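Tiltside Housing Association
Visit Reports

Open day at the Hondosen kitchen rooms, Fletby

Date of visit: Sunday, March 3, 2019
Attending for Tiltside: Gisela Kröger, Jannik Kettler, Dragica Mladenović
Received by: Lutz Dreßler and Sirkka Kiiskinen, Hondosen

Purpose of the visit

Tiltside is preparing to renew the kitchens in its older properties, beginning with the 608 homes on the north side. Before the specification is settled, the property department wished to see a finished kitchen in everyday use, with crockery in the cupboards and food waiting to be prepared. Showrooms had been visited in October and had answered most questions of finish and price. They had been less helpful on the matter of where a person stands when emptying a dishwasher.

Hondosen opens its kitchen rooms at Fletby to housing bodies and to the public on the same day. Our party was given an hour before the doors opened and was then free to remain. The building is a short walk from the bus station and the entrance is level with the pavement. Coats and bags are left downstairs, and visitors are asked to keep food and drink of their own out of the rooms.

Mr Dreßler gave a short introduction on the ground floor. He explained that the rooms are fitted with full plumbing and that the staff wash up, cook and put away there on working days. The fitting was carried out by Pacheco, who also supplied the sinks. A folder of drawings was available to consult but could not be taken away, and Mr Kettler made notes of the main dimensions for our own use.

Sink and dishwasher

Most of our time was spent at the washing-up end of the kitchen. The finish is pale and plain: a white worktop, white cupboard doors with slim bar handles, and a marble-effect wall behind with thin grey veins. The sink is a stainless-steel double one, with a tall curved tap standing between the two basins, so that a single outlet can serve both. The dishwasher is built in below the worktop, to the right of the sink cupboard.

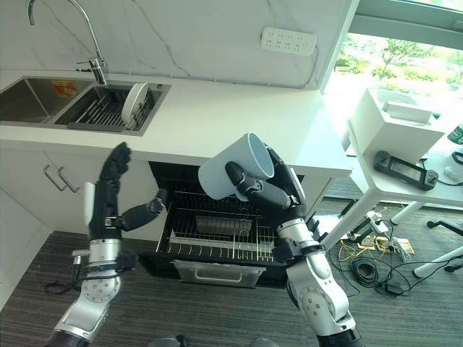 The dishwasher with its door fully lowered. A plate stands in the dish rack in the right-hand basin.

The placing of the dishwasher was discussed at some length. Mrs Mladenović, who deals with alterations for tenants with limited reach, observed that a lowered door takes up a good deal of floor and that a person must stand either behind it or to one side. In the Fletby arrangement the sink is close enough for a cup to be passed from one to the other without a step being taken. She considered this a sound arrangement for a household where one person washes up. For two people working together she would wish to see more clear floor than our smaller kitchens can offer.

Miss Kiiskinen added that the staff had at first placed the dishwasher further along the run. Plates were then carried across the room and drips had to be wiped from the floor after each meal. It was moved nearer to the sink in the second year.

The following points were noted for the specification:

Sockets. A power strip is fixed to the wall over the worktop, with its cable running down from it. Our electrical adviser will be asked whether fixed double sockets at the same height would be preferable in rented homes. Mr Kettler favours fixed sockets in every case.

Handles. The bar handles on the cupboard below the sink are set near the top of the doors and close together. Both can be reached without bending far. We would adopt the same position.

Basin depth. A deep basin is welcome for large pans but can be tiring for shorter people, who must lean forward to reach the bottom. Mrs Mladenović asked that a shallower pattern be priced as an alternative.

Dish rack. A rack that sits inside the basin keeps the worktop clear and lets the water run away directly. It also puts that basin out of use while things are drying. With a double sink this is a small loss; with a single sink it would be a nuisance, and tenants would be likely to place the rack on the worktop in any case.

Crockery and plastic ware

Visitors were invited to handle the everyday ware. Hondosen keeps a mixture of white plates and pale plastic pieces in the kitchen, the latter chosen by Miss Kiiskinen for use in sheltered housing and in family homes. Plastic ware is light to lift, and it makes very little noise when a shelf is being filled early in the morning. Against this, it holds water in any hollow in the base and will often come out of a dishwasher less dry than china. Miss Kiiskinen recommends that it be stood in a rack for a time before it is put away, and she showed us the shelf on which her own staff leave it overnight.

The handles received particular attention. Mrs Mladenović compared several and preferred those with a broad loop to the narrow kind, which can press into the fingers when the piece is full. A thick, arched handle with a good opening also gives the hand a choice of grip, from above or from the side.

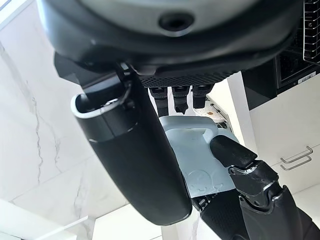
Use of the double sink

After the doors were opened to the public the kitchen became busy, and our party moved back to let others come forward. By noon more than 103 people had signed the book. The questions put to the staff were practical for the most part. Several concerned limescale on the tap, to which the answer given was a damp cloth each evening and nothing stronger. One visitor asked whether a marble-effect wall shows splashes. Mr Dreßler replied that it shows fewer than a plain white one would, on account of the veining, but that the strip directly behind the sink must be wiped daily all the same.

A longer discussion followed on how the two basins should be shared between washing up and the preparation of food. Hondosen has no fixed rule. The advice given to new tenants is that one basin be kept for vegetables while a meal is being got ready, and that the rack be placed across the other. A rack that rests on the rim can serve as an extra surface for items wanted close at hand, such as a roll of paper towel. Leafy vegetables and roots may be left in the basin until they are required and the worktop is then free for the chopping board.

Mr Kettler raised the question of hygiene where the same basin is used for both purposes in turn. It was agreed that tenants should be advised to wash and rinse the basin before food goes into it. A line to that effect will be added to our own leaflet, the present wording of which deals only with blocked drains.
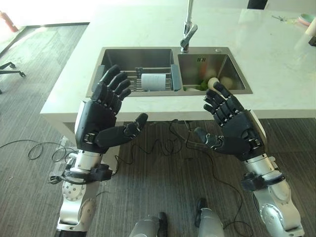
Tiltside Visit Reports - No. 27 - Page 2

The stone worktop around the sink was generally admired. Stone is beyond the budget for the north side homes, and Hondosen was frank that its own tenants are given laminate in most schemes. It was nevertheless useful to see how the sink edge meets the worktop, as this joint is where water has entered on a number of our past installations. Pacheco have offered to send a sample of the sealant they use, together with their instructions for renewing it.

The position of the tap was also considered. When it stands at the back, between the basins, the spout can be turned over either of them, but an older person may need to reach across the whole depth of the sink to work the lever. Mrs Mladenović has asked that a side-mounted tap be tried in one of our empty flats before a decision is taken.

Storage and putting away

Miss Kiiskinen gave a brief talk on where things are kept. Her principle is that ware used every day should be stored within an arm's length of the dishwasher and that ware used on feast days may go anywhere. New tenants are given a sheet of paper with an outline of the kitchen and are asked to mark their cupboards before they unpack. We were given a copy and found it clear, although the printing is rather small.

She also advised that the drawer nearest the dishwasher be reserved for cutlery. In several Tiltside kitchens that drawer is beside the cooker, at the other end of the room, and has been so since the homes were built. Mrs Kröger undertook to look again at the standard drawing.

Matters to be followed up

Mr Kettler to obtain prices for double sinks in two depths, and for a rack that rests on the rim.

Mrs Mladenović to arrange the trial of the side-mounted tap and to report on reach from a seated position.

Mrs Kröger to revise the standard drawing so that sink, dishwasher and cutlery drawer stand together, and to amend the tenants' leaflet.

The property department to write to Pacheco regarding the sealant.

Tiltside wishes to record its thanks to Mr Dreßler and Miss Kiiskinen for their time and for the loan of a room in which to complete our notes. Hondosen staff have been invited to inspect the first finished kitchen on the north side. Anyone at Tiltside who would like to attend the next open day at Fletby should give their name to Mrs Kröger; places in the early session are limited, and outdoor shoes with heels are not permitted on the kitchen floor.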